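Inicio · Cuaderno · Averías · Recambios · Gente · Buscar

Cuaderno del taller, viernes, 18 de diciembre de 2020

Bueno, pues ya tenemos nombre para lo de la mano: muñeca que no suelta. Lo escribo hoy porque el lunes no me voy a acordar de la mitad, y porque Deirdre Ó Riain me ha pedido que quede por escrito antes de las vacaciones (con razón, que lo de agosto se quedó en una servilleta y así nos fue).

Resumen para quien venga con prisa: con el brazo derecho extendido sobre la mesa, el humanoide a veces sigue empujando hacia abajo cuando ya tendría que haber parado. Poco, pero sigue. Y con la parada suave no se entera.
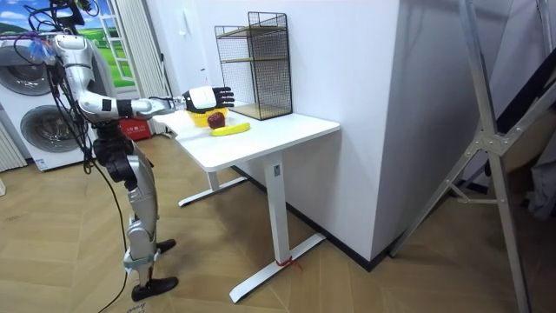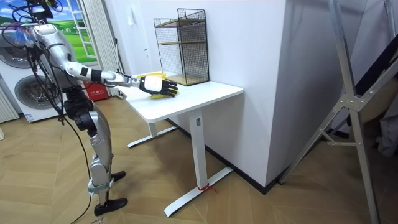
Las tareas eran las de siempre, fruta y trapo, con el brazo derecho. La fruta, sin historia. Lo malo vino con el trapo. En la tarea del trapo el controlador cierra el lazo con la fuerza estimada en la muñeca, y el tope lo tenemos puesto en 10 newtons. Pues en la octava repetición (la 8 del registro, por si alguien la busca) la consigna decía «arriba» y la muñeca decía que nones. El brazo se quedó apretando, el motor del codo empezó a zumbar y la mesa hizo un crujidito muy feo. Le di a la parada suave desde el portátil: nada. Volví a darle, que es lo que hace uno cuando no sabe qué hacer: nada tampoco. Seta roja, y entonces sí.

Nadie se hizo daño, lo pongo bien claro. Rónán estaba al otro lado de la sala y yo en el portátil. Pero diez minutos antes había tenido yo la mano ahí mismo, estirando el trapo entre repetición y repetición, con los motores dados. ¡Y eso no puede ser! Me lo apunto yo la primera, que soy la que lleva meses diciéndoselo a los demás.

Lo que sabemos, mirando el registro con Rónán Fitzgerald después de comer:

El estimador de fuerza se queda clavado. Va bien, va bien, y de repente repite el mismo valor durante 445 milisegundos mientras todo lo demás sigue llegando fresco. El controlador ve una fuerza bajita, cree que todavía no ha tocado bien y empuja más. Desde su punto de vista hace lo correcto, pobre.

La parada suave pasa por la misma cola que las consignas. Esto me ha dejado helada. Yo habría jurado que tenía un canal aparte (y en la documentación de Grollar, nuestra capa de control, así lo pusimos), pero Rónán abrió el código y no. La quitamos en agosto, cuando lo de los retrasos, «provisionalmente». Ay, provisionalmente. Así que si la cola se atasca, la parada se atasca con ella, y mi segundo clic no hizo más que ponerse a la fila detrás del primero.

Lo que no sabemos: por qué se clava el estimador. Cillian Gallagher apuesta por el conector de la muñeca, que ya dio guerra en la bancada de Sutenmont. Yo apuesto por el driver, porque si fuera el conector esperaría ver paquetes corruptos, y no hay ni uno. Catríona Ó Gríofa dice que pueden ser las dos cosas y que dejemos de apostar cafés. Probamos a mover el cable a mano con el robot sin potencia y leyendo solo sensores: no conseguimos que se repitiera. También lo dejamos leyendo unos 100 minutos sin tocar nada y tampoco. O sea que de momento solo pasa en movimiento, y solo lo hemos visto con carga en la mano. Con una sola vez registrada no me atrevo a decir más.

Ah, y una cosa que me fastidia: en el registro del trapo no guardamos la corriente del codo. Sí en el de la fruta, donde no hacía ninguna falta. Es una línea en el fichero de configuración, la cambié antes de irme.

Cambios desde ya, sin esperar a enero:

Nadie mete la mano en la mesa con potencia en el brazo. Para recolocar el trapo se quita la potencia, se recoloca y se vuelve a dar. Es más lento, ya lo sé.

Uno con la seta en la mano y sin otra tarea. El que lleva el portátil no cuenta.

Si el valor de fuerza no cambia en 8 ciclos seguidos, fallo y brazo quieto. Rónán lo tiene escrito pero sin probar, está en su rama. No lo mezcléis todavía, por favor.

La parada suave vuelve a su canal propio. Esto me lo quedo yo.

Pendiente: Peadar Fahy va a escribir a Ó Dálaigh para pedir un conector de repuesto, y que pregunte de paso si tienen el de pestaña larga. Hay que corregir la página de Grollar, que ahora mismo dice una mentira. Y avisar a los de Gavport, que usan nuestra misma versión y me da a mí que tampoco saben que la parada va por la cola. Les llamo el lunes a primera hora, que un correo en estas fechas no lo lee ni el tato.

El robot se queda sin potencia y con la etiqueta de «no usar» en el armario eléctrico. La llave la tiene Deirdre.

Contacto: preguntad en el taller · © Cuaderno del taller · Volver arriba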